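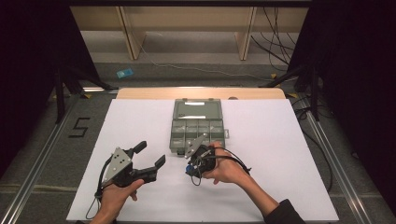 Sorting small parts: tips picked up at the Gimberg open day

In January I spent an afternoon at the Gimberg open day, where the firm shows the public how it teaches robots to do handwork. I went because my neighbor Abrehet Tamiru had a spare ticket. I came home with four pages of notes, and most of them are about screws, boxes and cables.

The part I liked best was the sorting station. A person works with a hand-held gripper in each hand and does ordinary jobs with a plastic organizer box, the kind with a hinged lid and square cells that many of us have in the garage. The robot learns from the recordings. Joar Tveit, who ran the station, said they had logged 3,649 tries at box jobs so far: opening, filling, closing, taking one thing out and putting it back.

Doing a job that many times shows you what gets in the way. I have tried these at home since, and they all hold up with plain fingers.

Before you start

Work on a white surface. Dark screws, brass fittings and clear plastic anchors all show up against white, and you see the shadow of a part before you see the part. A cut piece of melamine shelf does the job. I use an old closet shelf and keep it behind the door.

Put a raised strip along the back. A length of wood trim is enough. Things that roll go away from you more often than toward you, and the strip catches them. Glue it if the board is only for sorting. If you also cut on it, two screws from underneath let you take it off again.

Open the lid all the way. A lid left standing at an angle gets knocked and drops shut on your hand. If yours won't fold flat, prop a book behind it at the height of the table so the hinge isn't carrying the weight.

Place the box lengthwise, pointing away from you. I had always set mine sideways. Lengthwise, both hands come in from the sides and you don't reach across one to use the other.

Clear the floor too. Tie cords out of the way, and if you work with a lamp or a glue gun, let the cord hang in a loose loop behind your wrist. A tight cord pulls the tool off line at just the wrong time.

Filling the box

Fill the far row first and work toward yourself. Otherwise your sleeve goes over the full cells. Push sleeves up past the wrist, or wear something tight at the cuff.

Don't fill a cell past two thirds. Joar let visitors try picking a washer out of a packed cell with the grippers and it took some people several minutes. Fingers do better, but you still end up tipping the box.

Keep long parts out of square cells. If a bolt has to lean to fit, it will hook the next one. Put long bolts in a jar or a box with longer slots.

Label the lid and the base. Labels on the lid are easy to read with the box shut, but once it is folded back they are facing the wrong way or out of your line of sight. I now put a short code on the inside wall of each cell with a paint pen - M4, M5 and so on.

Leave one cell empty. Use it for the odd part you can't name. Empty it out at the end of the job, or it turns into the junk drawer.

Taking parts out

Open your grip wider than you think you need, then close slowly. This was the advice visitors heard most at the table. People pinch too early and push the part into the corner of the cell. With tweezers it's the same.

Hold the box with the other hand. A light plastic box slides. If you need both hands free, lay a strip of rubber shelf liner under it. Mine is from a roll I bought for kitchen drawers, and 11 inches was plenty.

For a stubborn latch, press down on the lid right over the latch with one thumb while you lift the tab with the other. Pulling on the tab alone is how they break. I have two boxes with broken tabs and a rubber band around each, so I know.

For very small washers, a bit of poster putty on the end of a pencil works better than tweezers. Natnael Gidey at the next table told me that one, and it wasn't part of the demonstration at all.

A note on marking places

Natnael also explained the habit of marking spots with tape, so that things go back where they were for the next run. I did this on my own bench. A tape corner for the box, a tape corner for the lamp, a line for the edge of the board. It takes five minutes and setup is much quicker afterward. Cloth tape peels off cleanly. Electrical tape leaves glue in warm weather, and mineral spirits will take that off.

If you want to go

The next open day hasn't been announced. Last time there were 22 places per session and ours was full, so ask early. Sessions run 2 hours, with standing for most of it. Wear shoes you can stand in. Children could try the grippers at the end if there was time, and an adult had to stay next to them.

Robel Negash wrote in after I put up the first version of this page to say that egg cartons are fine for sorting during a job but no good for storage, as the damp gets into the card and the screws rust. I agree, and I've taken out the line that recommended them. He also uses a muffin tin when he strips down a bicycle hub - one cup per step, filled left to right, then emptied right to left when it goes back together.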